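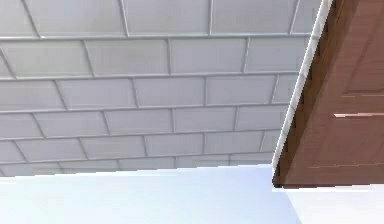 *Simulated kitchen used in the counter-care program: tiled wall, white countertop and wood cabinet.*

## Simulation Work Changes Duties for Wonstead Kitchen Staff

Restden has completed the first stage of its kitchen automation program at the Wonstead residence and will begin the second stage in December. The program concerns the routine work carried out in the residents' kitchens after meals, including clearing and wiping counters, closing cabinets and returning items to storage. The software for this work is supplied by Drodari and is tested in computer-built kitchens before any machine is permitted to operate in a resident's home.

During the first stage, 1,487 practice runs were completed in simulation. The target set at the start of the year was 2,000, and the remaining runs will be carried out under the second stage. Management considers the shortfall acceptable. Much of the time was spent correcting the model kitchens themselves, a task that had been underestimated in the original plan. Early versions placed cabinets at the wrong height above the counter, and several handles did not match the types in use in the building.

The corrections were made largely by members of the housekeeping staff. In all, 31 employees took part in review sessions, where they looked at rendered views of kitchen surfaces and compared them with the rooms they clean each day. Their notes covered matters the software team had not considered, such as how far a cloth must reach toward the wall and which cabinet doors residents prefer to have left open.

Kwame Akolgo, who supervises housekeeping on the upper floors, told the staff meeting that the sessions had changed his own view of the project. "We were asked what we do and in what order, and the answers were written down," he said. "I had expected to be shown a finished product." He added that some of his colleagues remain concerned about their hours and that these concerns should continue to be heard.

Restden confirms that no position will be removed during the second stage. Two employees will move to the new post of kitchen review assistant. The post carries the same pay grade as senior housekeeping and includes paid training of two weeks. Review assistants will examine simulated runs, record errors and decide whether a task is ready to be tried in the demonstration kitchen at Gittins. Applications from current staff will be considered first.

Carola Dreßler, program lead, has asked that all departments take note of the following arrangements:

- Review sessions will be held during working hours. Staff attending them will have their regular duties covered.
- Comments on the model kitchens may be made in writing or in person — no technical knowledge is required.
- Machines will not enter occupied apartments during the second stage.
- Changes to shift patterns will be discussed with staff representatives before they are put into effect.

Ms. Dreßler also noted that the division of work has not been settled for every task. Wiping a clear counter is well suited to automation. Work on a counter holding a resident's medicines, mail or unfinished meal will remain with housekeeping staff, who know the residents and can ask before moving anything.

A written account of the first stage, including the staff comments and the responses to them, is available from the housekeeping office. Employees who wish to be considered for the review assistant posts should speak with their supervisor.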